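Proston Finger Pad Kit for Two-Finger Grippers

Set of 2 pads, screws and hex key included. Fits the Clasex parallel gripper and most others with the same bolt pattern.

I'll start with the bad news, because you'd find it in the reviews anyway. The first version of these pads had a fault, and I sold a fair number of them before I caught it. The rubber face was glued to the backing plate, and on a gripper that opens and closes all day the glue let go at the tip. You wouldn't see it by looking. The pad still sat flat when the fingers were open, then slid a hair sideways the moment it took a load. Small soft things got picked up fine and then dropped halfway across the table, and I spent most of March blaming my own code!

My test bench is a toy kitchen, which gets a laugh from visitors, but I've yet to find a better mix of shapes for the money. Pans, cups, fruit, a colander with a rim that's a real pain to grab. The banana is the one I go back to most when I'm checking pads, because it's an awkward shape and there's no single good place to hold it.
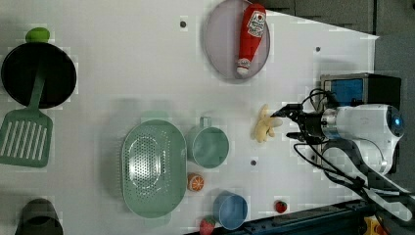 Gripper open beside the toy banana, with the ketchup bottle on its plate behind.

The new version has no glue at all. The rubber is molded through the plate and comes out the back in little plugs, so the only way to get it off is to cut it off (I tried, it took a while and I ruined a good knife). I ran a pair through 1000 grips with a stop every so often to pull at the tip with pliers, and the edge stayed down. They're a touch stiffer than the old ones. If you mostly handle very light plastic you may want to drop your grip force a little the first day and work back up.

What happens when a pad does come loose

With the old pads, a dropped strawberry was the cheap outcome. The one that worried me was a pad that folded under the finger. The fingers then stopped short of where the controller thought they should be, the controller pushed harder, and the motor got hot. On my arm the Lasier current limiter tripped and everything stopped, which was the right thing to do. If you don't have a limiter of any kind, please set a force cap in software before you run anything unattended — and keep your hands out of there while it's moving, even with toys. I know a plush bottle looks harmless. The arm behind it isn't plush.

I move the arm pretty fast during the last part of a test, with quick passes over whatever is standing at the right side of the table. Speed is where a weak pad gives itself away, so I'd rather find out at my place than have you find out at yours.
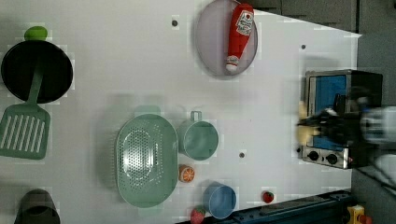

How do I tell if I have the old glued pads?
Look at the back of the plate. The glued ones are smooth metal, and the molded ones have 7 rubber plugs showing through.

If yours are the smooth kind, stop using them and write to me. I'll send a new pair at no charge, and I don't need the old ones back or a receipt. This goes for pads bought through Cieślak too, even though their packaging looks different.

Fitting them takes a few minutes. Power the arm down first, and I mean down, with the plug out and the fingers open. Take off the old pad, wipe the finger clean, and snug both screws by hand before you tighten either one. Then re-zero the gripper! The new pads are a bit thicker and if you skip this you'll get the same short-stop problem I described above, with perfectly good pads.

Part number 129. In stock and shipping now, spare screws on request.

Last updated: Oct 9, 2019

Contact us | © Proston | Back to top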